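Giving up the dishwasher, four months in

May 29, 2025

Our dishwasher carked it in January and I still haven't replaced it. The repair bloke quoted me more than the thing was worth, so I said no thanks and bought a new pair of rubber gloves instead!

I thought I'd last a week. But I've come to like washing up (mostly — roasting trays can get stuffed). I put a podcast on, open the window over the sink and I'm usually done before the ads finish.
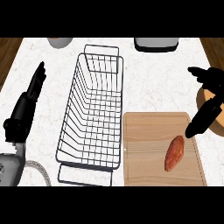

My mate Nuwan reckons I'm mad. He's got three kids and runs his machine twice a day, so fair enough. There are only two of us here, and we eat a lot of toast.

The gap under the bench is now where the dog food lives. If I do cave it'll be at the end-of-financial-year sales, and I'll have to find somewhere else for the kibble.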